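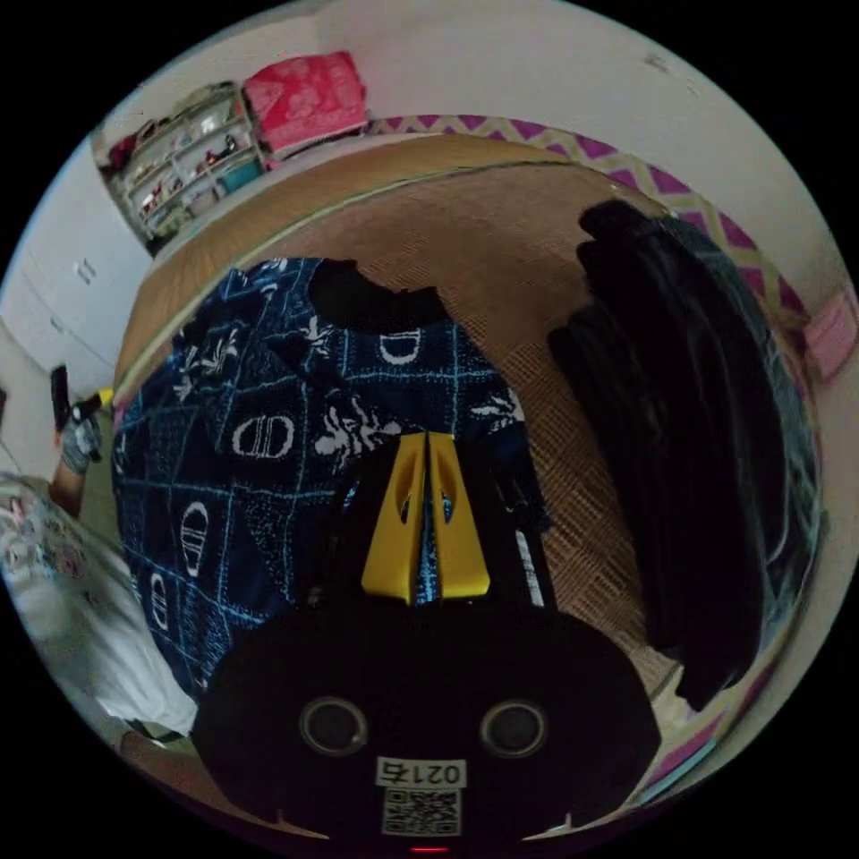
The Laundry Problem

Household robots have been promised for a long time, and the question most people ask about them is a simple one. Can it do the laundry?

The short answer is no. The longer answer depends on which part of the laundry you mean. Washing and drying have been automatic for decades. What remains is the part at either end: picking clothes up off the floor, sorting them, folding them and putting them away. That work still takes a person, and several companies are now spending a lot of money to change that.

Tenduvach is one of them. The company started out building packing equipment for warehouses and moved into home chores two years ago. Its engineers began with dishes and switched to clothes after their first June of testing, when a survey of likely customers put folding well ahead of every other job.

Clothes are hard for machines because they have no fixed shape. A mug looks like a mug from any side, and a robot that has learned to pick up one mug can usually pick up the next. A shirt on a rug can lie in more ways than anyone could list. Its sleeves may be under it. It may be caught up with another shirt. Before the machine can fold it, it has to find an edge, and before that it has to work out where one piece of clothing stops and another begins.

Color makes this worse. Black clothes are the most common complaint among the engineers I spoke to. Folds and seams show up as shadows, and on black cloth there is little shadow to see. A busy print has the opposite trouble. The software finds lines everywhere and may take part of the pattern for a hem.

The usual way to teach these skills is to have people do them first. Workers go into ordinary homes with a gripper held in the hand, one with the same two fingers the robot will have, and use it to handle the clothes. The recordings are then used to train the software. Tenduvach has collected 2,354 sessions so far in this way. Most are from bedrooms, where the floor is often the only space big enough to fold on.

People who do this work say it changes how they think about their hands. With two stiff fingers you can't smooth a sleeve with your palm or feel whether you've picked up one layer or two. You pinch, lift, look, and often put it down and start over. A T-shirt that takes a few seconds by hand can take a minute. Trousers are easier. Fitted sheets are left out of the program altogether.

Results in the lab are better than they were. In the latest round at Tenduvach, the robot was given 60 items of mixed clothing in a heap and left 17 of them unfolded. The rest were folded well enough to stack, though I would have redone some of the collars. The whole job took most of an afternoon.

Hekberg, which makes equipment for hotels and hospitals, has gone after an easier version of the problem. Its machine, the Bandero, folds towels and pillowcases and nothing else. Everything it handles is flat, has four corners and comes in a known size. One commercial laundry runs 2,000 pieces through it in a shift. A worker still feeds in each piece by hand, and the company has no plans to sell one for the home.

That gap between shop floor and bedroom comes up in every conversation on the subject. A laundry plant can be arranged around the machine. A home has rugs, shelves, shoes and people walking through, and the layout changes from one day to the next. A robot that folds well on a bare table may fail when the same shirt is on a woven rug, with the fingers catching on the weave.

Then there is putting things away, which hardly anyone has tried in earnest. A folded stack has to be carried without slumping and set on a shelf that may already be full. Haddadin, a smaller firm, has a project that does only this. Its robot can move a short stack from a bed to an open shelf. Drawers and closed cabinets are planned for next year.

None of the companies would give a price for a home model. Tenduvach expects to put test machines in a small number of houses first, with staff watching remotely and ready to take over when the robot gets stuck. It has not said when that will begin.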